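Foam inserts in clear bins: worth it or just extra work?
Storage & Small Spaces > General

nmorais
Posted Tuesday, 7:14 pm

Every organizing video I watch now has somebody cutting foam to fit a plastic bin so each thing gets its own slot. I have a closet shelf of small boxed stuff (spare parts, ink, a couple of gadgets I keep in their original boxes) and it all slides around when I pull a bin out. Before I spend a weekend with a bread knife and a sheet of foam I'd like to hear from people who did it more than a year ago. Do you still use it? Or did it end up in the garage?

Nuno

francine_g
Posted Tuesday, 7:40 pm

Garage. I did four bins. Looked great for a month. Then the ink company changed the size of the box and the slots were wrong. You can't un-cut foam.

Shoebox, things standing on end, done.

S. Riis
Posted Tuesday, 8:02 pm

Disagree with Francine. I've had foam in my bins since we moved to Dumthorpe and I wouldn't go back. The trick is you don't cut for the thing you own today. You cut plain rectangles a bit too big and shim them. If your box changes size you change the shim.

Also stand everything up. People lay boxes flat because the pictures on the front are pretty and then they can only fit half as many.

francine_g
Posted Tuesday, 8:09 pm

"Shim them." So now it's foam plus more foam. How much of that bin is holding your stuff and how much is holding foam?

S. Riis
Posted Tuesday, 8:31 pm

Fair question and I don't care. I'm not short of bins. I'm short of patience for digging.

For Nuno, my usual layout is one row of tall boxes on end, foam showing between them so you can get your fingers in. Leave the gaps even or the end ones get wedged against the wall of the bin and you'll be prying them out. Blue foam is better than black if what you're storing is black, you can tell from across the room when something's missing.
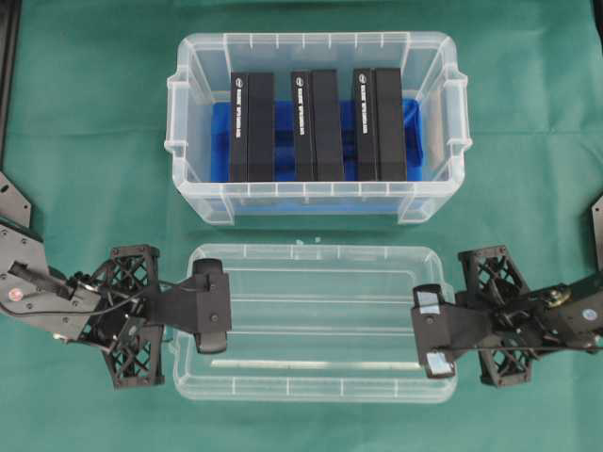

And do not glue the foam down. I glued my first one and when I wanted to wash the bin I had to scrape it out with a putty knife. A snug fit holds fine by itself. If it lifts when you pull a box out, the slot is too tight, so shave a little off the inside and try again. Electric carving knife if you have one. A bread knife works but the cuts wander.

yvette.t
Posted Tuesday, 9:15 pm

I'm with Francine on most of this but I'll say the clear bin part is underrated. I had opaque ones for years and labeled every one of them and still opened three to find anything. Clear ones with nothing in the bottom at all would be my pick.

What do you do with the lids, Svend? Mine never go back on once there's tall stuff in there. I have a stack of orphan lids on top of the fridge.

S. Riis
Posted Tuesday, 9:22 pm

Measure from the bottom of the slot up, then take off for the lid. Most people measure the empty bin and forget the foam lifts everything. If it's too tall by a hair, cut the slots all the way through so the box sits on plastic instead of foam.

sheldonb
Posted Tuesday, 10:05 pm

Skeptic checking in. I used to pack returns at a warehouse in Lekville and we used cut foam for anything that got dropped by delivery guys. It's good at that one job. On a closet shelf what exactly is it protecting? The stuff is already in its retail box. The retail box has its own padding in it. You're padding the padding.

I also don't buy that a bin sliding around is a problem. Pull it out slower.

Sheldon

nmorais
Posted Wednesday, 6:50 am

Okay, some of that landed. It's less about breakage for me and more that when I take one box out the rest tip over like dominoes, and then the bin won't close. I priced it last night. A sheet of foam at the craft store is 26 dollars and the Zolus bins with the fixed dividers are 43 for a set of 4. Anyone have those?

yvette.t
Posted Wednesday, 7:33 am

I have the Zolus. The dividers are fine if your things happen to be the width of the dividers. Mine aren't. I pulled most of them out and now they live with the orphan lids.

francine_g
Posted Wednesday, 8:12 am

26 dollars for foam to keep boxes from tipping over. Roll up a dish towel and stuff it in the gap. I'm serious. Free, washable, and when the ink boxes change size again you re-roll the towel.

S. Riis
Posted Wednesday, 12:18 pm

A towel works until you take the first box out, then you've got a loose towel and the same dominoes. Ask me how I know.

Nuno, don't buy a whole sheet. Look for offcuts. There's an upholstery place near me, Valcárcel, that sells bags of scraps for 8 dollars and one bag did two bins with some left over. Call around where you live. Test one bin with that, use it until April, and if you hate it you're out the price of lunch.

sheldonb
Posted Wednesday, 12:44 pm

Upholstery foam is a different animal from packing foam. The soft stuff squashes, so a heavier box leans into it and stays leaning. And the cheap kind crumbles. I've swept up enough of it. If you're going to do this (I still wouldn't), get the closed-cell stuff, it cuts cleaner and doesn't shed.

S. Riis
Posted Wednesday, 1:03 pm

Their scraps are mixed, you pick through the bag. But yes, take the firm pieces. Sheldon's right about the crumbs.

francine_g
Posted Wednesday, 1:10 pm

Look at that, you two agree on something and it's that the foam falls apart.

nmorais
Posted Wednesday, 5:58 pm

Going to try one bin, firm foam, oversize slots, no glue. The ink is going in a shoebox, so Francine wins that part. Does anybody know if a utility knife with a long blade does a decent job, or do I need to go borrow a carving knife from my mother-in-law?

yvette.t
Posted Wednesday, 6:20 pm

Utility knife is fine up to the thickness of the blade. After that you're flipping it over and the two cuts won't line up. Borrow the carving knife.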